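Shelf picking in the shared workshop, arm drops the wrist too low on the upper board

Kenotstead Makers forum > Builds in progress

remzi_c
2021-02-01
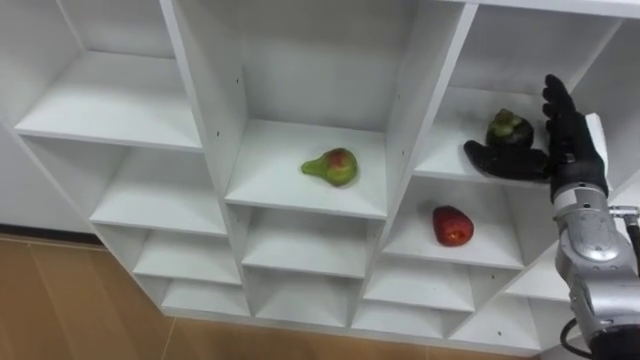 Hello all. I continue here from my January thread, because that one became too long and half of it was about the power supply. The state is this: the arm finds the fruit on every board I tried, and the planner brings the hand to the right compartment. My problem is the last part of the reach. On the upper boards the thumb comes in very low over the front edge. In 48 tries from the log I have two where the thumb touched the board before the fingers closed. Then the joint current goes up and my safety stop opens everything.

On the lower boards I did not see this. I use the same grasp pose for all of them, only moved in height. Should I make a separate pose for the upper row, or is there a cleaner way?

Remzi Çınar

eveck_fan
Separate poses will work but you will hate them in a month. Every time you move the base you have to teach them all again. I would raise the approach point and come down at a slant for the last bit.

kneaded_solder
Disagree with the above. Coming down at a slant is nice on a table. In a cubby you have a board over your knuckles and you lose the room you just gained. What is your clearance at the top when the hand is open?

remzi_c
On the upper right compartment there is enough, since the mangosteen is small and it sits near the edge. In the middle column the pear lies well forward too, so I do not have to go deep. If somebody pushes the fruit to the back panel it will be another story — I did not try this yet.

innes2
Did you recalibrate the head camera after you tightened the neck? Looking down so steeply, a small error in the tilt moves the board height a lot. Your lower boards may be wrong too, and you simply have more luck there.

Innes Innes

remzi_c
I did it before the neck, not after. I am a little ashamed. I will do it this evening.

eveck_fan
Even so, line 1343 in your log says the target was fine and the wrist was still turning when the hand crossed the edge. That is a timing thing, not a camera thing. Finish the wrist rotation outside of the shelf, then go in straight.

innes2
Could be both. But I would not touch the timing until the camera is checked, otherwise you fix one error with another and they both come back when you change shelves.

kneaded_solder
Agree with Innes for once. Also, please tie down that cable loop by the forearm before you go for the left column. It will find a divider sooner or later. I use the Cokance fabric sleeves, they bend well and you can open them again.

remzi_c
Thank you, the cable is on my list. I left it loose because with a tight tie the wrist could not make the full turn. Is the sleeve stiff?

kneaded_solder
Not very. Leave slack at the elbow side and fix it close to the collar.

plumwagon
Question from a beginner. Why real shapes like a mangosteen and not just blocks? I have only a small Kaneko gripper with two flat fingers and I practice with wooden cubes.

remzi_c
Cubes are good for the beginning, I also started so. But a cube stays where you put it. The pear has a neck on one side and a fat body on the other, and if I take it at the wrong place it turns in the hand. The red one is tilted and for this one I am still not happy with the thumb.

plumwagon
Makes sense, thanks. I will try an onion.

remzi_c
Small update. Camera calibration is done again. The tilt was wrong, but less than Innes thought. I repeated the upper right compartment and the thumb goes higher now, still closer to the edge than I like. Tomorrow I will do what eveck_fan wrote, wrist first and then straight in. If it helps I will put the new log in this thread.

eveck_fan
Put it either way please, the bad ones are more useful.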